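Why Do Some Things Stretch and Snap Back?

Have you ever pulled a rubber band so far that your fingers started to shake, and then let go? Ouch! I did that a lot when I was a kid. I had a whole ball of rubber bands that lived in my desk, and I got in trouble for it more than once. I still have a rubber band ball (a different one), and I still can't leave it alone.

So let's talk about stretchy things and not-so-stretchy things, and what is going on inside them where you can't see.

Start with a spoonful of spaghetti

Everything you can touch is made of very, very tiny bits called atoms. Atoms like to hang around in groups, and a group of atoms joined together is called a molecule. Some molecules are little. A water molecule has only three atoms in it. But rubber is made of molecules that are super long, like noodles, with thousands and thousands of atoms all joined in a row.

Now think of a bowl of cooked spaghetti. The noodles aren't lying in neat lines, are they? They're all curled up and looped over each other in a big mess. That's pretty much what the long molecules in a rubber band look like when nobody is pulling on it.

When you stretch the rubber band, you are pulling on the ends of that mess. The curly molecules straighten out and line up. The rubber gets longer, and it gets thinner too (have a look next time, it's easy to see with a wide one). Then you let go, and all those molecules wriggle back into their curls. Snap!

But why don't they just slide apart?

Good question! If you grab a forkful of real spaghetti and pull, the noodles slip past each other and you end up with some on your fork and the rest in the bowl. Rubber would do that too, and a long time ago it did. Rubber comes from the sap of a tree, and the early stuff went sticky and gooey on hot days and hard and crackly on cold ones. People made boots and raincoats out of it and then had to throw them out when summer came. Imagine your boots melting on the porch!

Then people found out that if you mix rubber with sulphur (a yellow powder that comes out of the ground) and heat it up, it changes. The sulphur makes little bridges between the long molecules. It's as if somebody went through your bowl of spaghetti and tied the noodles together here and there with bits of thread. Now they can stretch out, but they can't slide away from each other, and the bridges help pull them back to where they began.

The big word for this is vulcanizing. You can say it at supper tonight and sound very clever.

What about cloth?

My neighbour's little girl asked me this one, and I had to go and think about it. She had two T-shirts, and one stretched when she pulled it and the other one hardly did. They were both cotton! So it couldn't be the stuff the shirts were made of. It had to be the way they were put together.

There are two main ways to make cloth out of thread. One is weaving. In woven cloth, half the threads go up and down and the other half go side to side, over and under, over and under, like a basket. The threads are already pretty straight, so when you pull along them there isn't much left to give. Jeans, bedsheets and hankies are mostly woven.

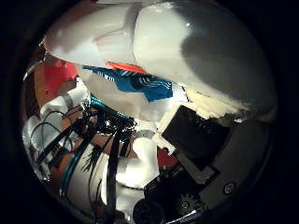
The other way is knitting. Knitted cloth is made of loops, with each loop pulled through the one before it. When you tug on a knitted sock, the loops change shape. They go from round to long and skinny, so the sock gets longer even though the yarn itself hasn't stretched at all. I think that's the neatest trick in this whole article. You can make a stretchy thing out of something that doesn't stretch!

There's one more bit to this, and you need a square of woven cloth to try it. A hanky or a cloth napkin is perfect. Hold it by two corners that are side by side and pull. Not much happens. Now hold it by two corners that are across from each other, like the points of a kite, and pull again. It gives! The little squares between the threads are getting squashed into diamonds. People who sew call this direction the bias, and they use it when they want a skirt to swing nicely or a strip of cloth to go around a curve.

The stretch in your leggings

Some clothes stretch way more than a knitted sock does. Leggings and bathing suits have a special fibre in them called elastane. (You might see "spandex" on the label, and that's the same thing.) Elastane molecules have stretchy parts and stiff parts, one after another. The stretchy parts are curly, like the rubber ones, and the stiff parts stick to each other and hold everything in place so it doesn't all slide away.

You don't need much of it. Go and check a label in your drawer and you'll probably find that most of the cloth is cotton or polyester, with only a little elastane mixed in. I checked my favourite grey leggings and it was such a small number I had to put my glasses on.

When stretchy things don't come back

Here comes the sad part. I once had a pair of pyjama pants that I loved so much I wore them until the waist went all floppy and they fell down while I was making pancakes. What went wrong?

Every stretchy thing has a limit. If you pull it a little, it comes back to the shape it had before. If you pull it past its limit, some of those tiny bridges and joins break, or the molecules get moved to a new spot and stay there. Scientists call the limit the elastic limit. A plastic grocery bag is a good one to try this on. Pull gently on the handle and let go, and it looks the same. Pull hard and it goes long and thin and pale, and it stays like that.

Heat and sunshine wear stretchy things out too. The light from the sun can break up the long molecules, so an old rubber band left on a windowsill goes dry and cracks when you bend it. That's why your bathing suit likes to dry in the shade, and why hot dryers are hard on socks.

Try it yourself: the rubber band weigher

You will need:

a fat rubber band
a paper clip
a small paper cup
some string
a ruler
33 pennies, buttons or marbles (they should all be the same kind)

Poke two holes near the top of the cup and tie the string through them to make a handle. Bend the paper clip into a hook. Loop the rubber band over a doorknob, put the hook through the bottom of the band, and hang the cup on the hook.

Measure the rubber band with your ruler and write the number down. Drop in three pennies and measure again. Keep going, three at a time, until they're all in the cup. Write down every number, even if it looks wrong!

If you like drawing, make a graph with the pennies along the bottom and the length up the side. Does it make a straight line? Mine was nearly straight at first and then went a bit bendy. Rubber is like that. A metal spring would give you a much straighter line, and if you have an old one in a drawer somewhere you could hang the cup from that and see.

Now take the pennies out and measure the band once more. Is it the same length you started with? Mine was a teeny bit longer. It had a rest overnight, and in the morning I measured it again, and I'm not going to tell you what I got because I want you to find out.

One last thing to try with your lips

This one feels like magic. Take a wide, clean rubber band and hold it loosely against your top lip. Stretch it quickly and touch it to your lip again right away. It feels warm! Hold it there, stretched, and count to 20, then let it go slack and touch it one more time. It feels cool. (Please stretch it before you bring it near your face, and keep it well away from your eyes. A grown-up should be around for this one.)

When the molecules get pulled into line, the rubber gives off a bit of heat. When they curl up again, it takes some heat back in. I've done it a hundred times and I still like it, and I've got the marks on my rubber band ball to prove it, where I keep stealing the big ones off the outside.

More to read

Why is the sky that colour?
How does glue know when to stick?
What makes bread go stale?
Where do puddles go?
Why do magnets push as well as pull?
Make your own paper from old newspaper
How zippers work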